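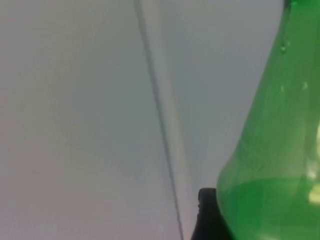 How I root mint cuttings in a bottle

I've killed plenty of supermarket mint, so now I just grow my own from cuttings, and it's dead easy! Snip a few stems 11 cm long, just under a leaf joint, and pull off the bottom leaves. Fill a clean plastic bottle with tap water up to the shoulder and pop 2 stems in the neck (any more and they sulk).
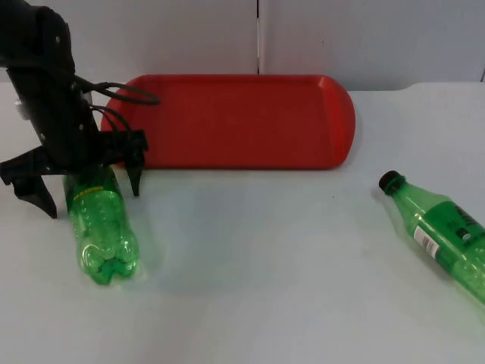
Green plastic bottle, red tray behind.

Stand it somewhere bright but out of hot sun, and change the water every 2 days. Mine had roots after 7 days, then went into a pot of compost. Start by September if you can, as they get slow after that.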